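学生公寓入户区鞋类收纳与鞋架选型
课程项目结题报告

项目名称:Campos公寓入户区收纳改进
报告撰写:Martim Cunha
提交日期:2022年7月26日

摘要

本项目以Campos学生公寓的入户区为对象,就鞋类堆放、通道占用和日常取放不便等情况进行了调查,并在此基础上选定一款竹制鞋架,拟定了与之配套的摆放规则。调查采用入户观察与访谈相结合的方式,试用为期2周。试用期间,参与寝室入户区地面的散放鞋明显减少,但靴类收纳、湿鞋处理以及访客鞋的临时放置仍有未解决之处。报告依次说明项目背景、调查情况、鞋架选型、摆放方法、试用结果以及后续工作安排,供公寓管理部门和下一届项目小组参考。

关键词:学生公寓;入户区;鞋架;收纳;摆放规则

一、项目背景

Campos公寓的寝室入户区为一条窄通道,一侧是卫生间隔墙,另一侧为衣柜侧板。房门向内开启,门扇扫过的范围几乎占去通道前半段,可供放鞋的位置只剩衣柜侧板旁的一段墙脚。公寓建成时未在该处配置固定家具,住户入住后各自解决放鞋问题,做法差别很大。

有的寝室将鞋盒叠放在衣柜顶上,取用时需要踩凳;有的寝室使用布艺挂袋,挂在门后,开关门时袋内鞋底与门板反复摩擦;更多寝室把常穿的鞋直接留在地上。鞋子散放以后,门扇推开时常将靠外的鞋顶到墙角,清扫时又须逐只移开。公寓管理部门在例行检查中多次提到通道占用的问题,但只提出“保持畅通”的要求,没有给出具体做法。

Wevilero课程要求学生从日常居住环境中选择一个范围较小、能够在学期内完成验证的题目。小组讨论后认为,入户区放鞋一事涉及家具尺寸、使用习惯和共同居住者之间的约定,范围清楚,适合作为课程项目。指导教师同意立项,并建议小组不要自行制作家具,应优先从市面现有产品中选型,将主要精力放在使用方式的研究上。

二、项目目标与范围

(一)目标

第一,弄清住户在入户区放鞋的实际习惯,区分每日穿用的鞋与长期存放的鞋。

第二,选定一款适合Campos公寓入户区的鞋架,单件价格不超过200元,住户可以自行组装,退宿时可以拆卸带走或移交给后续住户。

第三,拟定一套简短的摆放规则,使同住者不必反复商量也能照做。

(二)范围

项目只讨论寝室入户区,不涉及楼层公共走廊和洗衣房。鞋类以运动鞋、休闲鞋和拖鞋为主。长筒靴、雨靴及带钉的专业运动鞋只作记录,不纳入试用评价。鞋类清洁、除味和修补不在本次工作之内。

三、调查情况

(一)调查方法

小组在公寓内征集到9间寝室参加调查。每间寝室由组员上门观察一次,绘制入户区平面草图,标出门扇开启范围、插座位置、衣柜侧板位置和现有放鞋位置,随后与住户进行简短访谈。访谈不设标准问卷,由组员按照提纲提问,主要了解以下内容:平时进门后在什么位置换鞋;换下的鞋放在哪里;哪些鞋几乎每天都穿;同住者之间是否因放鞋发生过不便;以往是否购买过收纳用品以及停用的原因。

观察时未要求住户事先整理。组员在上门前一日告知到访时段,同时说明观察结果只用于课程报告,不提交公寓检查部门。这一说明对取得真实情况很有帮助。最初联系的住户中,有人担心调查与卫生评分有关,了解用途后才同意参加。

(二)主要发现

进门换鞋的动作集中在门扇内侧很小的一块范围里。住户多半一手扶墙或扶衣柜侧板,用一只脚踩住另一只鞋的后跟将鞋脱下,鞋随即留在原地。脱鞋的位置与鞋架的位置如果相隔一步以上,鞋子就很少被放回架上。这一点在各寝室的访谈中反复出现。

每日穿用的鞋数量不多,真正占用空间的是那些偶尔穿用又舍不得收进鞋盒的鞋。住户对后者的态度较为含糊,既希望随时能穿,又承认很长时间没有动过。小组将这部分鞋称为“过渡鞋”,在摆放规则中单独作出规定。

同住者之间的不便主要来自位置的交叉。某人的鞋占了他人习惯脱鞋的地方,后者便顺势把鞋脱在更靠门的位置,几天之后通道前半段就被占满。访谈中没有人将此视为严重矛盾,多数住户认为只要有明确的位置,问题可以自行消除。

停用以往收纳用品的原因较为集中。布艺挂袋的问题在于鞋底污渍容易沾到袋上,且不便拆洗;塑料拼装架在频繁碰撞后连接处松动;带盖鞋盒取放步骤过多。另有一间寝室曾使用金属伸缩架,住户反映圆管间距过宽,鞋跟较窄的鞋会从中间陷下去,摆放时须反复调整。

四、鞋架选型

(一)选型要求

根据调查结果,小组将选型要求归纳如下。

鞋架应为开放式,不设柜门。入户区通道狭窄,柜门开启时会与人的站立位置冲突,而且每增加一个开门动作,鞋子被放回架上的可能就会降低。

层面应平整或为间距较密的条板,鞋底放上后不陷落、不歪斜。层面与层面之间的净空要能让普通低帮鞋水平进出,不需要把鞋倾斜着塞进去。

顶面应能兼作临时台面,供放置钥匙、雨伞套一类的小件物品。顶面若有略微高起的边框,物品不易滑落。

材料应便于擦拭,受到鞋底湿气影响后能够自然晾干。鞋架的连接应使用螺钉,可以拆装,不采用胶合后无法分离的结构。

外形应稳重浅淡,与公寓统一配置的家具不相冲突。这一条并非使用上的必要条件,但住户在访谈中屡次提及,小组予以保留。

(二)候选产品比较

小组从Brindon家居用品店和校内二手交易渠道搜集候选产品,筛去不符合价格要求和开放式要求的品种以后,对金属网架、木质条板架和竹制架进行了比较。

金属网架重量轻、价格低,搬动方便,但网面在鞋底留下压痕,细碎泥沙直接漏到下层鞋面上。木质条板架手感厚实,表面漆层观感较好,缺点是自重较大,组装时需要他人扶持,搬离时也不方便。竹制架在重量和稳固之间较为适中,条板间距合适,表面便于擦拭。经指导教师同意,小组选定竹制方案,产品取自Skastberg系列。

产品的商品名称为双层鞋架。为避免叙述混淆,本报告将其各部分分别称为顶层、中层和底层。顶层为长方形托盘样式,四周有高起的边框,中间为条板;中层横贯架身;底层贴近放置面,前缘是一道低矮的横板。

(三)组装情况

组装工作在项目室完成。小组先核对零件,再将侧部与中层连接,最后安装顶层。螺钉不宜一次拧紧,应先全部带入,待架身在平整的桌面上放正、各脚着实以后再逐一收紧。首次组装时组员直接将一侧拧死,另一侧孔位因此对不上,只得退出螺钉重新开始。该情况已写入交给住户的组装提示。

组装完成后的检查包括:轻推顶层边框,观察架身是否摇晃;用手抚过各层前缘,检查有无毛刺;沿对角方向压顶层,听连接处是否有响声。检查中发现个别条板边缘略为粗糙,用细砂纸顺竹纹方向打磨后已无刺手之处。

五、摆放方法的研究

(一)试摆条件

摆放方法的研究同样在项目室进行。试摆使用白色台面作为放置面,便于观察鞋底是否带有泥沙以及鞋架各脚有无移位。每轮试摆之前,组员用微湿的布擦拭台面,待其晾干后再将鞋架放到位。试摆用鞋以低帮运动鞋为主,此类鞋在调查中出现最多,鞋型也较为规整,适合用来比较不同朝向之间的差别。 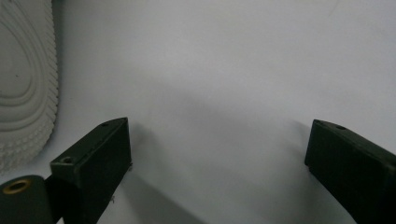
同一双鞋在鞋架上应当鞋尖朝里还是鞋跟朝里?

鞋尖朝里较为适合入户区。放鞋时手握鞋跟部位,鞋尖先进入层间,手不必伸进架内,取鞋时也可以直接从后跟处提出。鞋跟朝里的放法便于辨认鞋面款式,适合存放数量较多、需要挑选的场合,但每次放入都要把手伸到较深的位置,手背容易碰到上一层的下沿。

(二)朝向与间距

在确定鞋尖朝里之后,小组继续比较了左右两只鞋的相互关系。完全平行放置时外观最为整齐,但两只鞋之间的缝隙容易越放越大,一双鞋逐渐占去一双半的位置。两只鞋的鞋尖略向中间靠拢时,占用宽度主要由鞋跟一侧决定,手指有足够的余地夹住后跟,放入时不易碰到旁边的鞋。缺点是鞋尖相对处需要留心,放得过深时两个鞋头会互相顶住,鞋面可能受到挤压。

综合比较后,小组建议以平行为基本要求,允许鞋尖略向内收,不允许一只压在另一只上面。压叠放置在调查中十分常见,往往是匆忙进门时随手造成的。一旦出现压叠,下面那只鞋的鞋面会沾上上面那只鞋底的污渍,浅色皮面鞋尤其明显。

(三)放入时的动作

放鞋动作看似简单,试摆中仍有可以改进之处。组员起初习惯从斜上方将鞋推入层间,鞋头常擦到上一层前缘。改为先把鞋提到略高于层面的位置,再平移送入,最后放下,擦碰基本消失。两只鞋同时放入比先后放入更容易对齐,前提是周围没有其他鞋占位。住户在实际使用中常常一手提包,无法同时持两只鞋,因此规则中不作强制要求,只提示先放靠里侧的一只,再以它为准放另一只。

鞋带的处理也影响取放。鞋带散在外面时容易垂到下一层,或者夹在鞋底与条板之间,取鞋时带动旁边的鞋。规则建议脱鞋后将鞋带收进鞋口,无须打结。

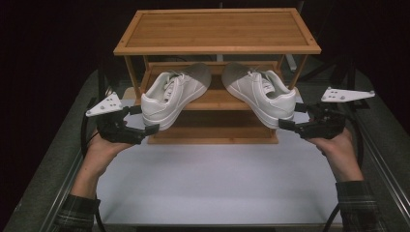

图:竹制鞋架与中层前方的白色低帮系带运动鞋

(四)各层的分配

中层取放最为顺手,弯腰幅度较小,分配给每日穿用的鞋。底层贴近放置面,前缘横板对鞋有一定的遮挡,适合放置拖鞋和鞋底较厚的鞋;鞋子放入底层时应略微抬起越过前缘,不宜贴着地面硬推。顶层原则上不放外出鞋,留作钥匙、门卡等小件物品的临时台面。住户如确有需要,可将已经擦净的室内鞋放在顶层,但不得与食品、餐具同放。

对于前文所称的过渡鞋,规则规定每人在架上最多保留一双,其余应收入衣柜下部或床下收纳箱。住户更换季节用鞋时,应将过渡鞋一并检查,长时间未穿的移出鞋架。这一条在征求意见时争议较多,有住户认为限制过严,小组保留条文,同时允许各寝室经同住者一致同意后自行调整。

六、摆放规则

下列规则以一页纸的形式发给参与寝室,张贴与否由住户自行决定。

1. 进门后在鞋架旁脱鞋,不在门扇开启范围内脱鞋。
2. 鞋尖朝里,鞋跟与层板前缘大致对齐。
3. 同一双鞋并排放置,不压叠,不拆到两层。
4. 每日穿用的鞋放中层,拖鞋和厚底鞋放底层。
5. 鞋底有水或泥沙时,先在门垫上处理,晾过之后再上架。
6. 鞋带收进鞋口。
7. 顶层只放小件物品,离开时顺手带走不用的票据和包装。
8. 访客的鞋可以放在鞋架侧面靠墙处,访客离开后恢复原状。

规则初稿较长,其中包含清洁频率和检查办法。指导教师审阅后指出,放鞋是每天要做许多遍的小事,条文过多会使住户只记得条文很多,建议删去与摆放没有直接关系的部分。小组照此修改,清洁事项另附一段文字说明,不列入规则。

七、试用情况

(一)试用安排

参加调查的寝室均收到摆放规则,鞋架则按入户区平面条件确定是否放置。墙脚位置被插座或设备检修口占用的寝室,不放置新鞋架,仅使用原有收纳用品并执行摆放规则。试用期间,组员不进行突击检查,住户在自己方便时对入户区作简单记录,写明当天是否有鞋留在通道上以及原因。

(二)试用结果

放置鞋架的寝室,通道前半段的散放鞋减少较为明显。住户记录中提到最多的变化是开门时不再顶到鞋,夜间回寝室时也不必开大灯找落脚的地方。中层使用最为频繁,底层的使用情况则因人而异。有住户将底层全部留给拖鞋,也有住户因不愿弯腰而几乎不用底层,转而将拖鞋放在架旁。

仅执行规则而未放置新鞋架的寝室,起初改善也比较明显,后来逐渐回到原来的状态。住户反映,规则说得清楚,但原有挂袋或塑料架容量不足,放满以后规则就失去了依托。由此可见,摆放规则需要以足够且顺手的放置位置为前提。

鞋尖朝里的要求接受程度较高。少数住户习惯于鞋跟朝里,理由是出门时从架上取下即可直接穿上,不必转向。小组在现场观察后认为,这一理由在鞋架正对换鞋位置时成立,而Campos公寓的鞋架位于通道侧面,取出后总要转身,两种朝向的差别不大。对此类住户不作纠正,只要求同一层内朝向一致。

顶层的使用与预期有一定出入。小组原以为顶层会用来放钥匙,实际上快递包装、传单和空水瓶也常被放在上面。边框使物品不易掉落,同时也使杂物容易留存。部分寝室在顶层放置了一个浅盒,将钥匙与其他物品分开,效果较好。该做法由住户自行提出,小组已将其补充进附注。

(三)住户意见摘录

以下意见由组员在回访中记录,经住户同意后摘录。

“以前门一推开就听见鞋子被刮过去的声音,现在没有了。”

“中层很好用,底层我基本放不进去,蹲下来的时候背包会撞到门。”

“希望旁边能有个放雨伞的地方,鞋架湿了以后我不太敢擦得太用力。”

“规则里说鞋带要收进去,我觉得多余,试了几天之后发现确实不会勾到别人的鞋了。”

“室友的球鞋比较大,放在中层会伸出来一点,但是不影响走路。”

八、维护说明

竹制鞋架日常以干布擦拭为主。鞋底带入的细沙应先用软刷扫出,再行擦拭,避免沙粒在竹材表面来回摩擦。出现明显污渍时可以用拧干的湿布处理,随后用干布收去水分,开窗通风。不宜将整架搬到浴室冲洗,也不宜放在暖气旁或阳光直射处烘晒。

螺钉连接处应在组装后使用一段时间再检查一次。竹材随环境干湿略有胀缩,初次拧紧的螺钉可能出现轻微松动。收紧时以架身不摇晃为准,不必过度用力。假期离校前,住户应将鞋架清空,鞋内填纸或放入干燥用品后另行收纳,鞋架保持通风即可。

移交给后续住户时,建议保留组装提示和剩余螺钉,装入小袋后固定在顶层下方或交给接收人。试用中有一间寝室在调整位置时遗失螺钉,后来在床下找到。若有备用件,处理会方便得多。

九、存在问题

(一)靴类收纳

调查阶段已确认,短靴和长靴无法与低帮鞋采用同样的放置方式。本次选定的鞋架没有针对高帮鞋设计,靴筒较软的可以横放,但占用宽度过大,靴筒较硬的只能放在架外。小组曾考虑拆去一层以增加净空,经检查后认为这样会削弱架身的横向稳固,未予采用。

(二)湿鞋处理

规则第5条要求鞋底晾过之后再上架,但入户区没有专门的晾放位置。雨天时,住户将湿鞋放在门垫上,门垫很快被占满,后回寝室的人只能把鞋放到走道中间。试用期间降雨不多,这一问题暴露得并不充分,有待在多雨季节继续观察。

(三)样本与时间

参与寝室均为自愿报名,住户对整理本来就有一定兴趣,所得结果可能偏于乐观。试用时间较短,尚不能说明住户是否会长期遵守规则,也无法判断竹材在较长时间使用后的状态。上述限制在引用本报告结果时应一并说明。

(四)记录方式

住户自行记录的方式干扰较小,但详略不一。有的住户每天写一句,有的住户隔几天补写。小组没有为此设计统一的表格,回头整理时在归类上花费了较多时间。后续项目如沿用这一方法,应事先给出记录样式,并说明哪些情况必须写下。

十、改进建议

对公寓管理部门,建议在新生入住说明中附上入户区平面示意,标出门扇开启范围和可放置鞋架的墙脚位置。现有“保持畅通”的要求可以继续使用,但应说明畅通的具体范围,使住户在购置收纳用品之前就能判断尺寸是否合适。

对住户,建议先确定换鞋位置,再决定鞋架的摆放位置。在可能的情况下,鞋架应放在换鞋位置伸手可及之处。购置之前应将准备上架的鞋集中到一起,分出每日穿用、过渡和长期存放三类,按照前两类确定所需容量。

对后续项目小组,建议以湿鞋晾放作为主要题目,可以从接水托盘、门垫尺寸和走廊通风条件入手。靴类收纳涉及冬季衣物的整体安排,宜与衣柜下部空间一并研究,不宜单独在鞋架上寻求解决。

十一、工作分工与过程说明

项目前期的联系、入户观察和访谈由全组共同进行。选型资料由各组员分别搜集,集中讨论后形成选型要求。组装与试摆工作在项目室完成,台面和工具由课程统一提供。Martim Cunha负责汇总记录、拟定摆放规则并撰写本报告,其他组员对各章内容进行了核对。

过程中对原计划作过一次较大的调整。原计划在试用之前完成全部规则的定稿,后来改为先发放初稿,根据住户最初几天的反馈进行修改,再发正式稿。调整之后,第2条中“与前缘大致对齐”的表述替代了原先较为生硬的“与前缘齐平”,第8条关于访客鞋的规定也是在此阶段增加的。修改过程占用了一部分试用时间,但使规则更接近住户的实际情况。

十二、后续安排

已放置的鞋架继续由原寝室使用,不收回。公寓新学年入住工作开始后,小组拟于九月对仍在使用鞋架的寝室进行一次回访,检查连接处是否松动、条板表面有无变色,并了解摆放规则是否仍在执行。回访结果以补充说明的形式附于本报告之后,由课程资料室统一存档。

附注:发放给住户的组装提示

组装前在平整的台面上铺开零件,核对无误后再开始。

所有螺钉先带入,不拧紧;架身放正以后逐一收紧。

顶层有边框的一面朝上。

组装完成后用手检查各层前缘,如有毛刺,用细砂纸顺竹纹打磨。

剩余螺钉请与本提示一并保存,移交时交给接收人。

如需在顶层放置钥匙等小件物品,可加一个浅盒,盒子的边长应小于顶层边框内侧的尺寸。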